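软包台面垫用长尾夹固定,能长期用吗?

发帖:kiri_t
版块:桌面与工作台

想给一张浅色木桌做可拆的软垫面。方案是一块板,上面铺薄海绵,外面包蓝色牛仔布,不打钉不上胶,左右两侧各用一只黑色长尾夹夹住。要求是布能随时拆下来洗,桌面不留胶痕。

疑问有两个:
一、只夹左右两边,前后两边会不会鼓起来。
二、夹子的金属柄伸在外面,碍不碍事。

桌上主要放小杯子一类的东西,没有重物。

2楼 benvinda_n
先说结论:能用,但夹持力集中在两个点上,布的张力不均匀。离夹子越远布越松,前沿必然是圆的,压下去有回弹。对平整度有要求的话不建议。

布多重?海绵多厚?这两个数不给,后面都是猜。

3楼 kiri_t
回2楼:布是 Vashisht 的牛仔布,标称每平方米400克。海绵11毫米,中等密度。板子还没裁。

4楼 Poonam_B
400克的布配11毫米海绵,叠上板厚,小号长尾夹张口不够,得用大号。夹之前先量总厚度,压缩后的厚度才算数。

另外不同意2楼说的“必然”。前沿圆不圆取决于布在底面折进去多少。折边留到100毫米,靠板子和杯子的自重压住,前沿可以很直。我十一月做过一块,到现在没变形。

5楼 benvinda_n
回4楼:你那块海绵多厚?薄海绵当然直。11毫米的边缘不倒角,包出来就是鼓的,折边多长都一样。自重压住的前提是板子不滑,浅色木桌面如果上过蜡,摩擦系数很低。

6楼 Poonam_B
8毫米。差3毫米,不至于从“直”变成“必然圆”。

7楼 aarti_k
两位先放一放,看实物。同样是浅色木台面、牛仔布质感的蓝色垫面,左右各一只黑色长尾夹,上面两只红杯子,一只内壁白,一只内壁亮绿。
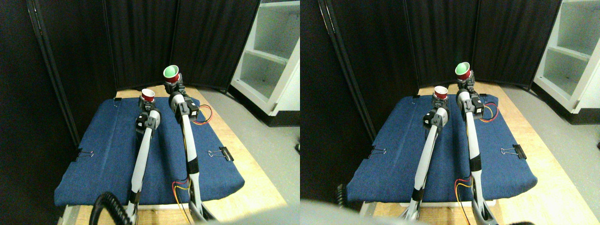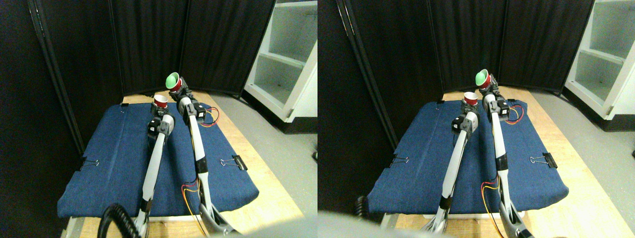

我的看法:夹子位置比夹子数量重要。左右两只要放在前后方向的同一深度上,错开了布会被斜着拉,表面出现对角褶。对齐之后再调松紧,先夹左边,右边拉平再夹。

金属柄的问题好解决。长尾夹的柄可以捏住从夹体里取下来,夹好以后拆柄,要换布再装回去。

8楼 benvinda_n
7楼说的同一深度我同意。但这个做法的前沿还是圆鼓的,我在2楼说的就是这件事。放杯子时靠近前沿容易歪,杯底离边留出一个杯径比较稳妥。

9楼 Mei-kuen Fung
补一点牛仔布的问题。斜纹布有方向性,经向和纬向伸长率不同。两侧夹持,受力方向是左右,应该让伸长小的经向走左右,布才不容易越用越松。多数人按布幅随手裁,方向正好反了。

没预缩的牛仔布要先过一遍水再裁。拆洗是楼主的主要需求,这一步省不掉。深蓝色第一次洗会掉色,浅色木面上不要直接铺湿布。

10楼 kiri_t
回9楼:预缩的事没想到,谢谢。裁布尺寸我打算按292毫米的进深加两边折边来算,缩水率按多少留?

11楼 Mei-kuen Fung
不要按百分比留。整块布先洗、晾干、熨平,然后再量再裁。标称缩水率和实际差得远,同一卷布头尾都不一样。

12楼 Poonam_B
板材提醒一句:夹子长期夹在同一个位置,软质板边会压出凹痕。用 Burnetti 的密度板时我在夹口里垫了一片薄毛毡,夹痕浅很多。毛毡也能防止夹口磨布。

13楼 benvinda_n
毛毡会增加总厚度,夹子张口又要重算。而且摩擦面变成毛毡对布,抓力不见得够。我宁可要凹痕,板子背面翻过来还能用一次。

14楼 Poonam_B
翻过来凹痕还在同一条边上,夹子夹的是两面。

15楼 benvinda_n
那就前后调头,夹点又不在正中间,位置自然错开。

16楼 kiri_t
汇总一下准备这么做:布先洗后裁,经向走左右;海绵维持11毫米,前边的上棱削一个斜角;两只大号夹子对齐,柄拆掉;毛毡先不垫,有凹痕再说。底面四角贴 Grumov 的防滑片,解决5楼说的打滑。

17楼 aarti_k
防滑片贴在板上,别贴在布上,不然每次拆洗都要重贴。布在底面折进去的部分要避开四角,否则防滑片接触不到桌面。

18楼 kiri_t
收到。四角的布剪成缺口,折边只留中段。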